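Subject: Re: [posovness-dev] wrist cam dropping frames when both arms move
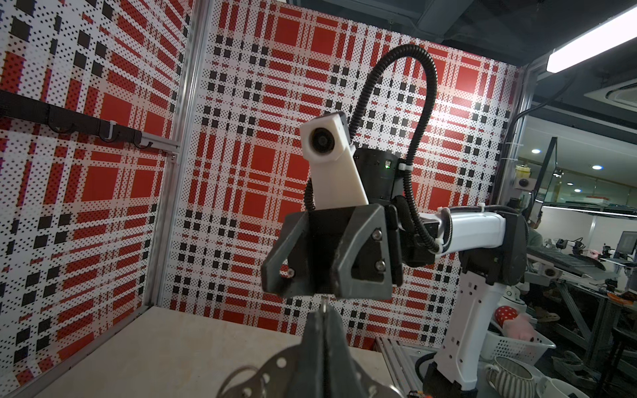
Ok so had another go at this, 30th January build, both arms up. Short version: it's the timestamps. The driver stamps the image when the callback fires, not at exposure, so when the planner thread gets busy everything slides late and the sync filter throws the pair out.

Emerson Godoy wrote:
> Left wrist stream looks fine on its own. As soon as I start
> the right arm I lose frames, one bag had 2,488 left and only
> 1,531 made it through sync. Cable? Or is Kellard eating the
> CPU again?

Not the cable, swapped it, same thing. Kellard is part of it, yes. With the planner pinned to its own cores the drops mostly go away, but that just hides it. Offset between stamp and exposure was 13 ms idle, more than 24 with both arms planning. Sync window is tighter than that, so there you go.

Patch is on the rangel branch, two files. Takes the hardware stamp if the camera gives one, falls back to the old way if not. Havent touched the hand-eye calibration, somebody should rerun it after merging as the old one was done with the late stamps and is probably off a bit.

Emerson can you try it with your bag settings? Leave the sync window alone for now pls, one thing at a tiem.

Also the collision margin between the two grippers is still hardcoded. Seperate thread.

Cleiton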